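Two-arm bench swaps gripper fingers in steamed bun trial

The handling group at Skalavitz has published first notes from a comparison of two finger types on its two-arm bench. The task is a kitchen one: take the glass lid of an electric steamer with one arm, and move steamed buns between a plate and the perforated tray with the other.

Buns were picked as the test object for their soft skin. A finger that closes too far leaves a dent that stays, and the dent can be measured afterwards with a depth gauge. The lid tests the opposite case, being smooth, rigid and heavier on one side once it tilts.

Both arms carry two-finger parallel grippers. The first finger type, from Trakska, is narrow and has no padding beyond a thin cover. The second, from Besico, is wider at the tip and slightly compliant. Each type is run with the same controller and the same closing speed, and only the force limit is changed between runs.
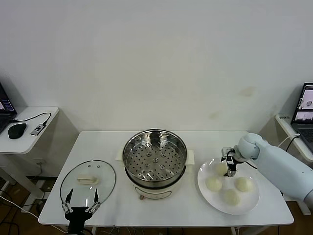
Edin Golob wrote in reply to the notes that closing speed ought to be varied as well. On his own bench, most of the marking on soft food came from the first contact, and lowering the force limit made little difference until the approach was slowed. He asked whether the controller logs could be released with the results.

Oldřich Vávra, who keeps the bench software, has agreed to release the logs. They record finger position, motor current and the commanded force limit for each grasp. Contact is inferred from motor current alone, so a very light touch may be missing from the record.

The force limit is set in 13 steps. In the notes, the lowest steps are marked as unsuitable for the lid and the highest as unsuitable for the buns. The middle of the range is where the two finger types are being compared. A grasp is scored on dent depth, on slip during the lift and on placing error at the tray.

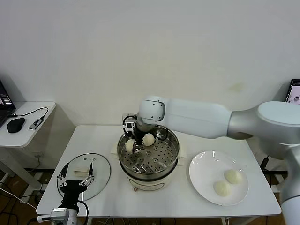

Skalavitz, Feb 27, 2021

The second part of the trial deals with where the camera should sit. A head camera gives both arms and the whole table in one view, but the gripper hides the bun at the moment of closing. A wrist camera keeps the fingertips in view and loses sight of the tray during the transfer. The group is running the placing task with head view only, wrist view only and both together.

Calibration between the views is repeated after every change of fingers. It takes 5 minutes with the present target. A finger change also shifts the tool centre point, and the offset is entered by hand.

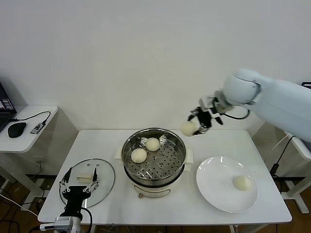 Kamonchanok Thongsuk asked for the placing error to be given separately for the first and last bun. Her point was that free space in the tray shrinks as it fills, and a single mean would hide a finger too wide to open between neighbours. She would also like the opening width at release to be listed.

The group will split the figures that way in the full report. Opening width at release is already in the logs, though at present the fingers open fully every time. A partial opening command has been added to the controller and will be tried with the wider tips.

For the lid, the wrist view is being compared with the head view on one point only, the alignment of the fingers before they close. Clear glass gives the depth sensor poor returns, and the rim and handle are used as the reference instead. Reflections on the glass are masked out by brightness.

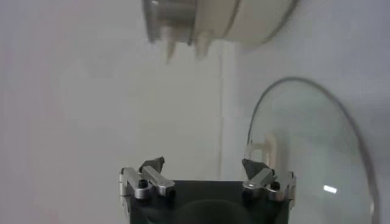

Wrist camera view with the gripper open beside the glass lid.

The complete set is planned at 1,000 grasps, divided equally between the two finger types. Results, logs and the calibration procedure are due in March. The Chauhan controller will be tested on the same bench afterwards, using whichever fingers give the lower placing error. Questions on the test method should go to Tsung-han Chow.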